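Planner picks a grasp, then times out above the bin

Last updated: April

Thilini Gazi

We're bin picking with a KUKA arm, with Nornex doing the grasp detection and Cutus planning the motion. Detection is quick and, by its own account, very sure of itself. The planner then spends its full 2 seconds thinking and gives up. Yesterday's log has 697 attempts and 200 of them ended in "no valid path", nearly all for things lying close to a wall. Raising the timeout to 30 seconds gave me the same failures and time for tea. Is there a setting I've missed?

Yakubu

Have you tried reinstalling it? Worked for me.

Ruwan Pathirana

Please don't reinstall it. My guess is your collision model. Cutus pads every surface by default, and near a wall the padding on the gripper meets the padding on the bin, so the planner believes it has been asked to drive through a house. Cut the padding on the bin walls only, and leave it alone on the arm.

Then look at the cables. Ours are modelled as one fat cylinder round the wrist – crude, but it stopped the planner choosing wrist turns that the real loop wouldn't have enjoyed. If your cylinder is too fat it will also hit the wall on every low grasp. I'd split it into short capsules along the last two links.

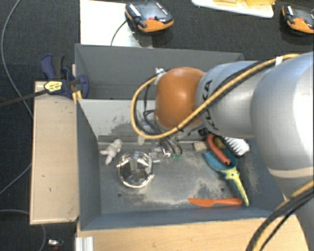 Zurudero adds that the order matters: shrink the wall padding first, replay the same log, and touch the cable model only if the failures are still there, or you'll never know which change did it.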